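We use cookies to remember your settings. Accept / Decline

The big white room, with some furniture in it

I've been promising a gallery page for the Henutell room since April, so this is me finally keeping my word! If you've only ever been in our old place on the ground floor, the one with the pillar you had to talk around, you're going to like this a lot better. It's one long indoor space with white walls, and we've been slowly filling it with the kind of stuff you only miss when you don't have it (somewhere to hang a coat, for one).

I went back and forth on how to set this page up. My first idea was a proper catalog with every table and chair numbered, and then I looked at how many numbers that would take and made a cup of coffee instead. So it's one picture and a lot of me talking.

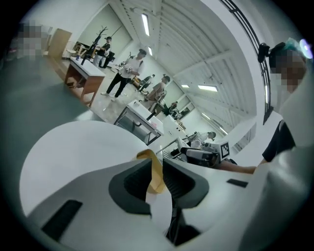
The coat rack was the very first thing I bought, and I'm a little bit in love with it. It's black, it has branching hooks at the top, and it cost me 36 dollars at the Tretico outlet, which I thought was a steal. People come in from the parking lot in wet jackets all winter long and those used to end up on the backs of chairs, dripping. Three winters of that was plenty.

Then there's the table with the white top. Brown wooden legs, nothing fancy, and it came from Nedeljković, the secondhand office place out past the rail yard. I wanted something pale so you could spread papers out and still find a pencil. It does show coffee rings — I've already scrubbed off a couple — but a damp cloth gets them if you're quick about it.

The ceiling gets more comments than anything else up there. It's white and ribbed and it came with the building, so I can't take any credit! I was worried the fluorescent panels would feel cold after the yellow bulbs downstairs, and for the first week they sort of did. Now I go back to the old room and can't see a thing.

The floor is a dark gray-green. I would have picked something lighter, but it hides scuffs beautifully and we do drag a lot of furniture across it. Felt pads are on my list, along with a second rack and a couple more chairs. Stelon quoted us 11 weeks on the chairs, so don't hold your breath.

If you want to use the room for a group, it's free on weekday evenings until nine, and 18 people is a comfortable number. Send a note through the contact page with the day you want and how long you'd like to stay. And please put the table back by the coat rack when you're done — I do notice.

Contact | © 2021 Henutell | Back to top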